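Tolerances Belong on the Label
By Usman Jafri
June 27, 2026

A replacement shelf pin costs less than a cup of coffee, and the one I bought in March did not fit. The package said 5 mm. The hole in the cabinet was drilled at 5 mm. The pin measured 5.14 mm on a caliper, which is a reasonable result for a molded part and a useless one for a tight hole in hard maple.

The manufacturer, Durmont, did nothing wrong by the standards of its trade. Its drawing presumably allows that pin to vary by some amount in either direction, and the pin I received was presumably inside the limit. My complaint is that the limit exists, is written down, governs every acceptance decision in the plant, and is then removed before the product reaches the buyer. A nominal size without a tolerance is half of a measurement.

Industrial buyers do not accept this. Anyone ordering bearings gets a fit class. Anyone ordering sheet stock gets a thickness range. The retail customer, who has fewer tools and less room for error, gets a single number in large type.

Last winter I checked 126 small hardware items from three retail brands against their printed dimensions. Durmont, Zeko and Karerer were all represented. Of those, 11 carried any statement of tolerance on the package, and all 11 were Karerer drill bits. The rest printed a bare number, in several cases to two decimal places. Printing 6.35 mm on a dowel that swells with the weather is false precision, and it invites the buyer to trust a digit the maker never controlled. 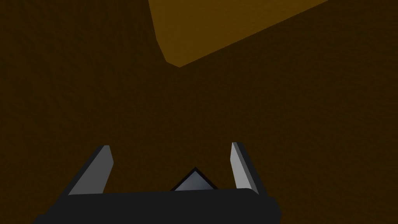 A rendered gripper with its two fingers spread wide.

The usual objection is cost. Durmont lists 2944 hardware items in its catalog, and relabeling that many at once would be expensive. But packaging is revised on a regular cycle anyway, and the text required is short: "5 mm, +0.15/-0.05" fits in the space now used for a picture of a smiling man with a drill.

A better objection is that most people would not read it. I accept that. Most people do not read the load rating on a picture hook either, and we still print it. The figure is there for the person who needs it, and for the store clerk who has to explain why a part was returned.

There is also the matter of sample size. A tolerance is a claim about a population, and a maker that prints one should be able to show the data behind it. I would suggest measurements from 1000 parts per production run, summarized on a public page. Choo, a small hinge maker, already posts a one-page sheet for each batch - minimum, maximum, mean - and its hinges are not noticeably more expensive than anyone else's.

I sanded the maple hole by hand. It took two passes with rolled 180 grit, and the other three pins in the package went in dry.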